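4.2 Open containers in the home

The second group of questions was about containers without a lid: baskets, trays, bowls and shallow boxes. In the interviews at Brornside we noticed that people speak about these objects differently from drawers and cabinets. A drawer has a subject, such as cutlery or medicine, and the subject is usually known to all persons of the household. An open basket often has only a position. Participants said "the one on the table" or "the one by the door", and they could name its position faster than its contents.

Of the 2,291 object mentions in the corpus, 532 refer to an open container. We coded each of these mentions for material, for place and for the verb which was used with it. The verbs were more informative than we expected. For drawers, the common verbs were "keep" and "store". For baskets they were "drop", "leave" and "throw". One participant corrected herself in the middle of a sentence, from "I keep the letters there" to "I leave the letters there", and she found the second one more correct.

The place of the basket was also important for the speed of tidying. In the 45 households which completed the April diary, a basket on a table was emptied more often than a basket on the floor. We do not claim a cause. It is possible that a table is needed again for a meal, and therefore the basket must be moved and is looked at. Two households had no table in the main room and were left out of this comparison.

Material had a weaker effect. Woven baskets were described as "for the living room" even when they stood in a kitchen, while plastic boxes were described as "for the closet". Size was mentioned mainly as a complaint, when a large basket took the place where somebody wanted to write or to eat.

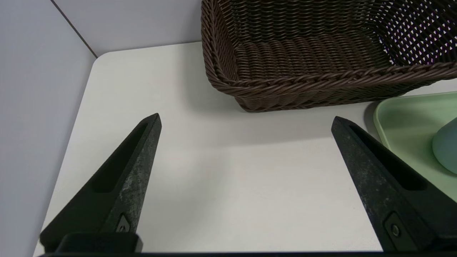
Figure 6. A large dark brown woven basket on an off-white table with a rounded corner, beside a pale wall.

Perihan Gökçe objected to our category at this point. In her reading of the same transcripts, a basket on a table should be coded as a part of the table, as participants rarely spoke of one without the other, and a separate code makes the basket look more independent than it is in daily life. We tested her proposal on the Bilgin transcripts. It made the coding of place simpler, but the verbs became difficult to assign, for people "clear" a table and "empty" a basket. We therefore kept the two codes and added a link between them, which is used again in Section 4.3.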